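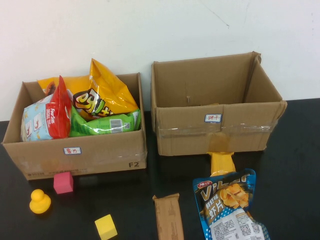
4. Setting up moving averages and price alerts

In this section you add two averages to a chart in Urkell and connect them to an alert. You need a working data feed. If you did not finish section 3, please do it first, otherwise the chart window stays gray and the menu Studies cannot be opened.

4.1 Adding the averages

1. Open the chart of the index or share you want to follow. Type the symbol in the field at the top left and press Enter.

2. Set the period to Daily. The program remembers the last period used, so after a session with weekly charts you will find Weekly selected.

3. Choose Studies, then Add, then Moving Average.

4. In the field Length, type 200. Leave the type on Simple.

5. Press Apply. The line is drawn over the prices. On a slow connection this can take several seconds.

6. Repeat steps 3 to 5 with the length 9 and select the type Exponential. Give this line another color, or you will confuse the two when they come near each other.

Note: The long average needs at least 200 daily closes before its first point can be drawn. For a share that was listed only recently, the line is missing or begins very late. It is not a fault of the feed.

Note: If you use the Plirneck feed, the history is adjusted for splits but not for dividends. The Van Loon feed adjusts for both. The same average can therefore show different values on the two feeds. Choose one and stay with it.

4.2 Creating the alert

1. Click with the right button on the long average and choose New Alert.

2. Under Condition, select one of these:
Close crosses below
Close crosses above
Short average crosses long average

3. Under Check, select At Close. The setting Every Tick is also possible, but in a nervous market it will send you many messages for the same crossing.

4. Type a name for the alert. We recommend to put the symbol first, for example MLD below long, because the list is sorted by name.

5. Choose where the message goes – to the screen, to your e-mail, or to both.

6. Press Save. A small bell appears beside the line.

Caution: An alert is a message and does not place an order. If you want to sell when a price is reached, you must enter a stop order with your broker.

Caution: Alerts are checked on your own computer. When Urkell is closed or the computer sleeps, no alert is sent. After the next start the program checks the missed closes and marks late alerts with a clock sign.

4.3 If the alert does not arrive

Open Tools, then Log, and look for the name of the alert. Error 479 means that the mail server refused the password. Enter it again under Settings, Mail, and press Test.

If the log shows the word Skipped, the feed delivered no closing price for that day. This is normal on exchange holidays. On other days, reload the history with F5 and wait up to a minute.

For users of the Melurdale server edition, the mail settings are locked and only the administrator can change them.

Text of this section: Oriana Farías. Last revised in March for the new alert window.

Continue with section 5, Saving a chart layout.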